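Breltum 272 rainwater tank – Section 2: Setting up

Read the whole section once before you start. Then start. Most of the calls we get are about steps 4 and 11.

The tank holds 272 litres. Garden use only. Not for drinking, not for the kids' paddling pool, not for topping up anything a person will swallow from.

Before you begin

Check the box. Tank, lid, leaf screen, tap, two washers, overflow elbow, overflow hose, diverter, diverter hose, bag of screws. The Belance pump comes in its own carton and has its own sheet. If the pump carton is missing, it was probably sent separately from the Ralville depot, so give it a few days before you ring.

You will also need: spirit level, tape measure, pencil, hacksaw, file, Phillips screwdriver, a bucket, thread tape, a ladder if your downpipe is awkward. Paving slabs for the base. We don't supply the slabs.

Someone to help with the lift. The tank is not heavy empty but it is a stupid shape to carry.

CAUTION: never move the tank with water in it. Even a bit. Drain it first, every time.

Choosing the spot

1. Pick a downpipe that gets decent flow. Back corner of the house is usual. The shed roof will do but it fills slowly.

2. Shade if you can get it. Full sun all day means green water by January.

3. Check you can get a watering can under the tap with the tank on its base. Sounds obvious. Hold the can there and look.

Keep the spot clear of gas meters, air con units, basement windows and anything you need to open. The overflow has to run somewhere too – a garden bed, a drain, not the neighbour's side.

The base

4. Dig out the turf and soil down to firm ground. Tamp it. Lay road base or crushed rock, tamp again, then a layer of sand, then slabs. Level both ways. Check across the diagonals as well. If the bubble is off now it will be worse once the tank is full.

5. Walk on the slabs. Jump a bit. Anything that rocks, lift it and fix it.

NOTE: Timber decks are not a base. Neither are bricks on grass, old pallets or milk crates. A full tank weighs more than people expect, and it all sits on a small footprint.

6. Leave the base overnight if the ground was wet when you dug it. Recheck the level in the morning.

Fitting the tap

Do this with the tank lying on its side on an old blanket, so you can get an arm in through the top opening. Long sleeves. The moulded edge inside the opening can be sharp from the factory, run the file round it lightly and wipe out the dust.

7. Wrap thread tape around the tap thread, clockwise as you look at the end. Seven turns. Less than that weeps.

8. One washer on the outside, one on the inside. Push the tap through the lower hole. The nut goes on from inside.

9. Hand tight, then a quarter turn more. Stop there. Overtightened nuts squash the washer out sideways and then it leaks for ever. We get a lot of those back.

Gloves for this part and for the pipe cutting. Any decent work gloves that fit. If they're so bulky you can't feel the thread, swap to a thinner pair for the nut and go back to the thick ones for the hacksaw.

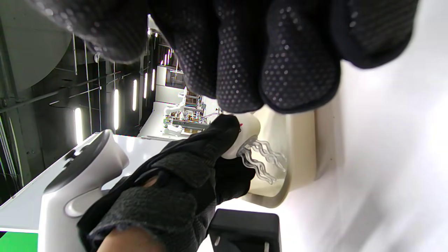

Fig. 4. Gloves: dotted grip, top. Dark grey fabric, bottom.

Cheap cotton ones get soaked and useless fast, so keep a dry pair in your pocket if you're working in the wet. Wash them out afterwards if you have been in the gutter. Roof muck stinks and there can be bird mess in it.

10. Stand the tank up on the base. Tap facing where you want it. Close the tap, tip in a bucket of water and look at the nut. Dry? Carry on. Drip? Drain, lay it down, back off the nut, reseat the washer, try again.

Cutting in the diverter

CAUTION: if your downpipe is metal, the cut ends are sharp. If it's old and painted, the paint may be lead. Don't sand it. Ask someone who knows before you cut.

11. Mark the height. This is the one people get wrong. The diverter outlet has to sit level with the inlet hole on the tank, or a touch higher. Not lower. Use the spirit level to carry the line across from the tank to the pipe – do not guess by eye. And the tank has to be on its finished base when you mark it. Not on the lawn next to it.

12. From that mark, measure down 88 mm and make a second mark. The piece between the two marks comes out.

13. Measure again.

14. Saw through at both marks, top one first. Keep the blade square. File off the burrs, inside and out, because leaves will catch on them otherwise.

15. Slide the diverter up onto the top pipe, then drop it onto the bottom one. A tight fit is normal. Warm the collar in a tub of hot tap water if it wont go. No heat guns.

16. Fix the pipe bracket back on within a hand's width of the diverter. If your old bracket has rusted through, replace it now, the diverter adds weight.

17. Push on the diverter hose. Other end into the tank inlet. It should run straight or dip very slightly toward the tank. No loops. A loop holds water, and water in a hose freezes in winter or breeds mosquitoes in summer, depending on where you live.

The overflow

18. Elbow into the upper hole at the back, rubber seal on the outside. Push and twist.

19. Hose onto the elbow, clamp it, run it to the bed or drain. Downhill the whole way.

NOTE: The diverter is meant to send water back down the pipe once the tank is full. Mostly it does. In a proper downpour it can't keep up, so fit the overflow anyway.

Screen and lid

20. Screen in first, mesh side up. Press round the rim till it sits flat. A gap is enough for mosquitoes.

21. Lid on. Twist to lock. Then put the child screw in – the short one, on its own in the small bag. It goes through the tab on the lid into the rim. Don't leave this out even if you have no kids. Other people's kids visit.

Pump

Skip this if you're only filling cans at the tap.

22. Read the Belance sheet. If anything on it disagrees with this page, go with the sheet.

23. Lower the pump on its cord, never by the power lead. It hangs clear of the bottom so it doesnt suck up silt.

24. Lead out through the notch in the rim. Plug into an outdoor outlet with a safety switch. Leave a drip loop in the lead so water can't run along it into the plug.

CAUTION: Unplug before you put a hand in the tank. Every time. Unplug before cleaning the screen as well.

25. Don't run it dry. Once the water drops under the line on the pump body, switch off.

First fill

26. Let the first rain go through and drain the lot. It will be brown. Give it to the lawn.

27. Second rain, keep. Check every joint while it's filling. A torch helps. So does dry newspaper under the tap and the elbow, any drip shows up straight away.

28. Look at the base when the tank is full. Slight settling at one side can be left if the tank stands plumb. If it leans, drain it and redo the slab.

Joining a second tank

The Nigam link kit joins two of these, side by side, low down. Both on the same base, same level. Buy the kit before you fill the first tank, as the lower plug has to come out. Instructions are in the kit. Both tanks fill and empty together so you only need the one diverter.

Looking after it

Screen: lift and rinse after any windy spell. More often in autumn if there are gums or maples over the roof.

Gutters: clean ones mean clean water. Simple as that.

Tank: once a year, drain down, hose out the silt, let it air. March is a good time in the warmer states, after the dry. In cold places do it at the end of the season when you shut down.

Winter shut-down, where it freezes: turn the diverter to OFF. Drain the tank fully, leave the tap open. Pump out, rinsed, stored indoors. Hoses off and hung up. Lid stays on.

If something's not right

Tank not filling – diverter still at OFF, or it's set lower than the inlet (see step 11). Leaves in the hose. Check those before anything else.

Tap dribbles when closed – grit in the seat. Open it full for a few seconds, close, repeat.

Leak round the tap nut – step 9. New washers are free for the first year, ask for the tap set.

Water smells – rotten leaves under the screen, usually. Drain, rinse, start over. Don't put bleach in if it's going on plants.

Pump hums, no water – unplug. Inlet blocked, or hose kinked. Clear it. Still humming, ring us, don't open the pump housing yourself.

Green tint – algae, too much light. Harmless on the garden. A cover or some shade cloth fixes most of it.

Spare parts list is in Section 5.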